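Search this site
Enter keywords

Chapter 4. The Song in the Musical

Nathalie Doucette
March 2020

In a play, people speak. In a musical they speak until speaking is too small for what they feel, and then they sing. This old rule is taught in every school of theater, and it is mostly correct. In this chapter we look at what a song must do on the stage, and we take our examples from Cudwood, a musical about a sawmill town, first given in a hall of 802 seats. 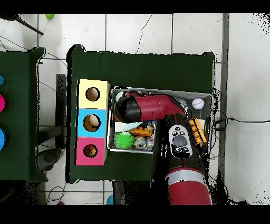 Many small things, one table.

The opening number of Cudwood lasts almost 42 lines before the first character says her name. Until then we hear only the workers, each with a short verse. The listener learns the town before he learns the story. 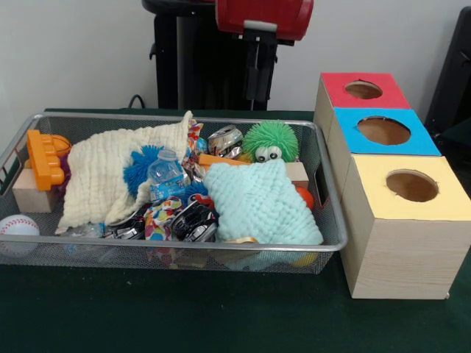 Why does the heroine not sing in the opening number?
The composer wanted her first song to come later, when she already has something to lose.

Her song, "Zacharias," is a waltz. The melody goes up by one step in each verse, and the words become simpler. When you study it, read the words aloud first, without music, and mark the places where you need to breathe. Then listen to the cast recording and compare.

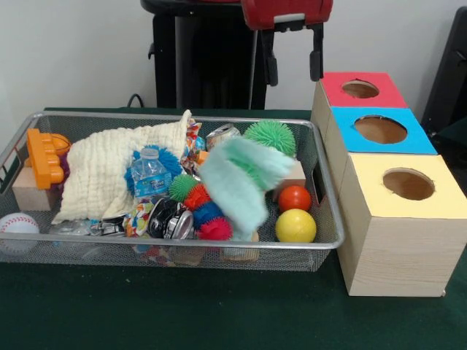 Objects of different shapes and colors.

The recording is important for another reason. The production closed in September, after a short run, and only 1000 copies of the album were pressed. Most people who love this score have never seen the show. They know the songs in the order of the record, where the comic duet comes before the quarrel. On the stage it comes after, and it is much sadder there. 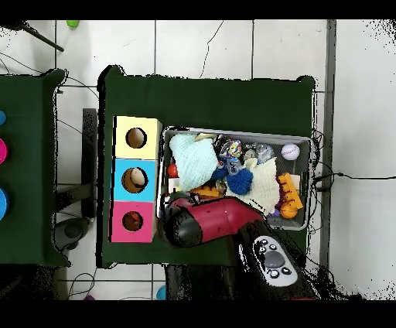

4.1 Kinds of Songs

We begin with the "I want" song, in which a character tells the audience what she hopes for. It usually comes early in the first act.

Related items
Chapter 3. From Play to Libretto
Chapter 5. The Overture and the Reprise
Listening notes: Tilon, a chamber musical
Hedum and the touring company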